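Loose covers and the long life of an armchair

11/01/2023

Jasmina Živković has been re-covering chairs since 2000, first in a shared workshop and now under her own name at Aquino, a small upholstery business with a waiting list of eight weeks. She spoke to us about wear, fabric ratings and what owners can do between visits.

Most armchairs reach her with sound frames. "The timber outlasts the cloth by decades," Živković said. "What fails is the top of the back and the front of the arms, where there is skin oil and friction."

She grades fabric by abrasion testing but does not treat the result as a lifespan. The test rubs a flat sample in a controlled pattern. A chair in a living room gets side loads, body heat, sunlight and grit.

Where the wear starts

Živković asks each customer how the chair is used when no one is sitting in it. The usual answer is as a coat rack. Zips and studs catch the weave, and dark dye can transfer to a pale cover if the garment is damp.

"I don't tell people to stop," she said. "I tell them to pick a tighter weave and look at the top edge every few months."

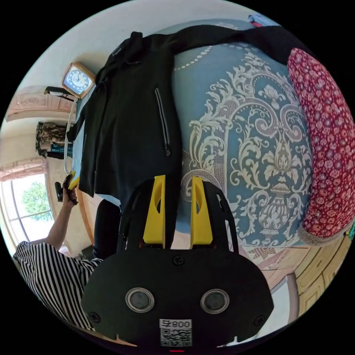

Foam and filling

Seat foam loses height before it loses support. Živković measures the cushion at the centre and at each corner, and replaces the core when the difference is plain under a straight edge. Her last job in December was a pair of wing chairs with the original horsehair, which she teased out, washed and put back.

The bill for the pair came to $648, excluding fabric. New foam would have been cheaper, she said, but the owner wanted the same firmness.

Glue is left to cure for 72 hours before a cover goes on. Some workshops allow less. "You can smell it when they do," Živković said.

She is now testing a wool blend sold as Clollov on her own chair at home, and expects to have an opinion on it next winter.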